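Week 9: Choosing a simulation package for kitchen tasks

Welcome back, everyone, and thank you for the lively discussion on Friday. Several of you asked how you would go about buying a simulator if the choice were really yours, so I have given this week over to Trevetti, the package our department has on trial until the end of October. Please read these notes before the lab, ideally with the software open beside you.

Trevetti comes as a base licence with add-on scene packs. The kitchen pack holds 217 objects and a good spread of worktops, and you can change the surface, the lighting and the starting position of the arm from one menu – a real kindness to anybody who spent last term editing scene files by hand. Our trial covers 12 seats, so do log out when you go to lunch!

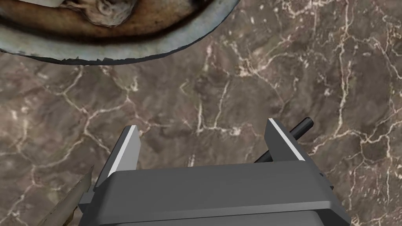
Figure 9.1. Wrist view in Trevetti: gripper open, dish of food to the upper left, veined marble worktop.

I'd like you to spend some time on the difference in finish between the gripper and its surroundings. The marble is full of fine pale veins, while the gripper is plain matte grey with a white strip on the inner edge of each finger. Does that matter if you are training a policy on these views? Mahsa Moradi argued in her seminar that a busy background is worth more than a handsome robot, and I lean her way, though I should love to hear from anyone who disagrees.

Do think about framing as well. The dish is only partly in view, and a policy working from this camera alone has to cope with that. You can add a second, fixed camera under Sensors, but rendering slows down noticeably on the lab machines.

On price, the full licence is £3,000 a year for a teaching group. Gustex is cheaper and has no food items worth mentioning. Esmaeil Mousavi has kindly put his comparison of the two in the shared folder.

For the lab: load the kitchen pack, try the same reach on three different worktops, and bring half a page on whether you would recommend that we buy.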